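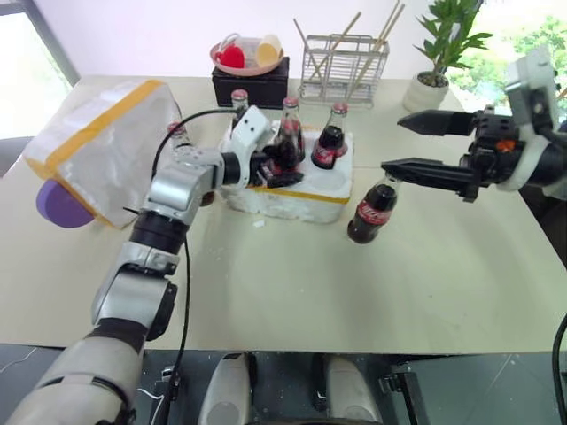
Jutura is a dark, sweet soft drink from the town of Cullstead. Sold mostly within the county, hardly known outside it. The name is used for the drink and, locally, for cola of any make.

History

First made by Agustina Saavedra, who ran a lunch counter on Tillman Street and mixed the syrup in the back kitchen. Early batches were small, 56 bottles at a time, sold over the counter and at ball games. Her nephew Tavion Zamora took over the mixing later and moved it to a former dairy by the rail yard. Output went up to 200 cases a week, then 300 in summer.

The Londitz bottling works bought the recipe when Zamora retired. Production left Cullstead for good. Many in town say the taste changed that year - the company has always said it did not.

Ingredients and taste

Carbonated water, cane sugar, caramel color, kola nut extract, lime oil, a little cinnamon. Less fizzy than most colas. Older recipes also had vanilla, dropped at some point, date not known. Caffeine content is low.

Bottles

Returnable glass for most of its history, with a deposit paid back at the store. Plastic was tried for two summers and given up after complaints that the drink went flat to quickly. Cans are sold in vending machines only.

Serving

Usually drunk cold, no ice. With salted peanuts dropped in the neck of the bottle, mainly among older drinkers. Also used in cooking - ham glaze, baked beans, a sheet cake sold at the Cullstead fair every March.

In local culture

The high school band plays a march called "Jutura Days". A painted wall ad on Tillman Street was restored and is offen photographed by visitors. A small museum room at the public library keeps labels, crates and one of Saavedra's order books.

See also

Kola nut
Deposit bottle
Londitz bottling works

Last edited 26 March 2020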